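Gorum Is Getting a Remaster in November, and Yes, the Swamp Is Still in It

I had to read the email twice this morning, and then I made my husband read it too. Gorum, the weird little dungeon crawler that ate my entire junior year, is coming back in November with new art, proper save slots and (deep breath) a map that stays filled in when you leave the room!

If you missed it the first time, you play a lamplighter stuck under the city of Nelden, and you go down one floor at a time with a lantern that runs out way faster than you'd like. The original had 11 floors. The remaster has the same 11, plus a new side area called the Prolwood, which the studio says was drawn up for the first release and dropped when they ran out of time. I've wanted to see that place since I found a locked gate on floor four with its name scratched on it. My friends and I spent weeks trying to get through that gate. We threw everything we had at it.
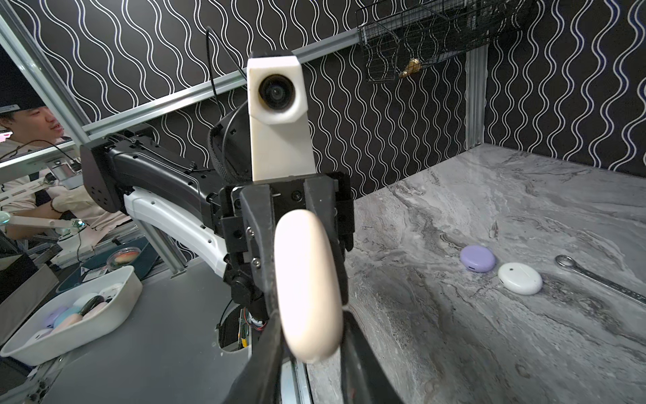 A cream-colored oval object held between two black gripper fingers.

The sound is what I'm most excited for, to be honest with you. The old version squashed the music so hard that the choir on the flooded floor came out like a kazoo band, and I loved it anyway. Composer Thérèse Dhillon went back to her own session tapes and remixed the whole score, and there are 3 new tracks for the Prolwood. I got a minute of one of them with the email and I've played it so many times that the dog leaves the room when it starts. It's mostly low strings and somebody tapping on what sounds like a pipe. Play this one with headphones or earbuds if you can, because the monsters give themselves away by sound long before the lantern picks them up.

Controls have been cleaned up too. You can swap items without opening the bag, which used to be the number one way to die, and you can remap every button. The studio is keeping the old control scheme in the options menu for people like my brother, who has the original layout burned into his thumbs and gets cranky about change.

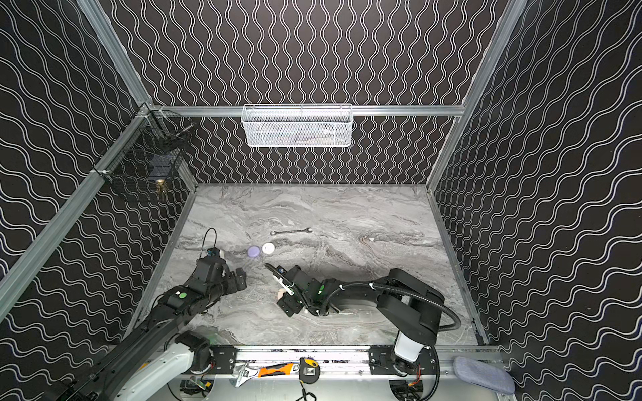

The swamp on floor seven hasn't been touched, though. Same slow walking, same leeches, same awful bit where the bridge drops you back at the start. Designer Brayden Zacharias wrote in the announcement that they tried an easier version and took it back out after a week because the floor "felt like a hallway with frogs in it." Fair enough, I guess? I was sort of hoping for a shortcut. There is a new checkpoint right before the bridge, so at least you won't be doing the leeches over again every time.

The other big addition is the Mfinanga run, a timed mode where you start at the bottom with a full lantern and climb out. Your best time goes on a leaderboard, and you can race against a ghost of anybody on your friends list. The fan site held its own version of this for years with a stopwatch and a lot of arguing, and it has 1,206 finished runs logged. The studio says it used those times to set the medals, so I'm expecting gold to be miserable.

No price yet. It'll be download only on day one, with a boxed copy possible later if there's enough interest. Old save files won't carry over, so my level 40 lamplighter gets to retire. I put the question up on our message board at lunch, asking what everyone wanted to see first, and the answers came in fast.

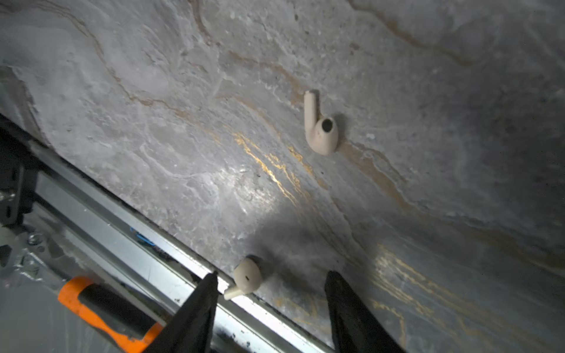 Ottoline wrote that she doesn't care about the Prolwood at all and just wants to know if the merchant on floor two still overcharges you for oil when you're wearing the red hood. I've asked! The studio's reply was a smiley face, so I'd bring extra coins.

Preorders open later this month, and there's supposed to be a short demo covering the first two floors. I'll post my impressions once I've played it, probably at some silly hour of the night with all the lights on.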